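Home News Products Support Careers Contact

Wilmont Sets Equipment Budget for Two-Arm Work Tables

07/11/2020

Wilmont will buy four two-arm robot work tables for its packing line in Setach, the company said. A fifth table is planned if the first group passes its acceptance checks in November.

The order goes to Gallardo, which bid against one other supplier. Wilmont will pay half on signing and the rest on delivery. Spare grippers and cables are priced separately and come out of the maintenance budget.

"We had 100 requests from the floor and money for a few of them," said Rekha Iyer, who manages equipment planning. "Small container handling came first."
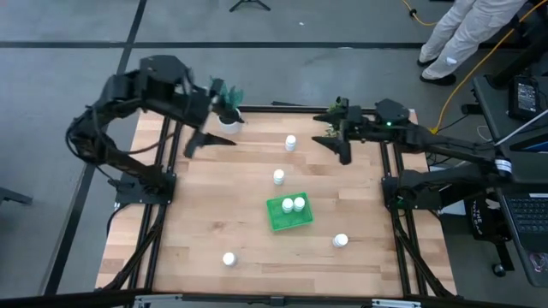
Floor space was the hardest part of the plan. Each table needs room for its frame, a cart for electronics and a clear path for staff. Bids had to cover a table with an arm mounted on each side and a work surface that takes a basket and loose containers, such as the white ones used with the green basket. Power drops will be quoted by Vireck.

Questions about the purchase can be sent to Murali Pisharody at Wilmont.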